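A cloth for the work table

July 30, 2021

I finally put a cloth on the work table in the back room. It has been on my list since January.

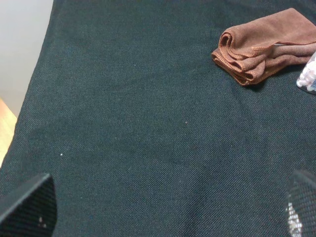

The table came from a secondhand place in Skernlow and cost me 50 dollars. It has a light wood top, and the finish was in better shape than I expected for the price. I wanted to keep it that way. I use it for sorting mail, mending, folding laundry and cleaning small things that need cleaning, and every one of those jobs leaves a mark sooner or later.

First I tried a clear plastic cover. It slid, it squeaked, and it stuck to my arms in warm weather. I took it off after nine days. Then I used an old bedsheet folded double, and that bunched up every time I pulled something across it. After that I went back to the bare table for a few months and was careful.

The cloth I have now is a dark blue-green with a coarse basket weave. I ordered it from Patitz, the fabric store in Westcombe. They had it in two other colors, a mustard and a gray. I thought about the gray for a while. The room already has off-white walls and I didn't want everything in there to look like a dentist's office, so I went with the green. On their website it looked brighter. In the room it is closer to charcoal in the corners where the light doesn't reach, and I have gotten used to that.

Notes for anyone doing the same thing:

The weave has enough grip that things stay where I put them. Scissors don't skate off, and a spool of thread will roll a little way and stop.

It wrinkles. I ironed it before it went on and there were ripples across the middle by the next morning. I could clip it under the edge of the table, and I bought clips for that, but they got in the way of my knees. For now I smooth it with my hand before I start on something.

Lint shows up on it. Pale threads especially. I keep a lint roller in the drawer and use it once a week or so.

I didn't hem it. The store cut it and I ran a line of zigzag stitch around the edge. That took one evening and most of a bobbin. If it starts to fray I will do a proper hem.

I also keep a brown microfiber towel on the table, folded up. It's a rust color and came from a bag of 12 that I bought for the car. I have used them all over the house instead, and the car has not been washed much. They are good for dusting and for wiping down glasses. I fold this one over a few times so there's a soft spot to set things on – a watch, a lens, the little ceramic rooster from Guimarães that needs its tail glued again.

The next thing for that room is the lamp. The one I have is too short and throws a shadow right where my hands go. There's a floor lamp at the Skernlow place I might go back for if it's still there. I also need to do something about the outlet behind the bookcase, but that means emptying the bookcase.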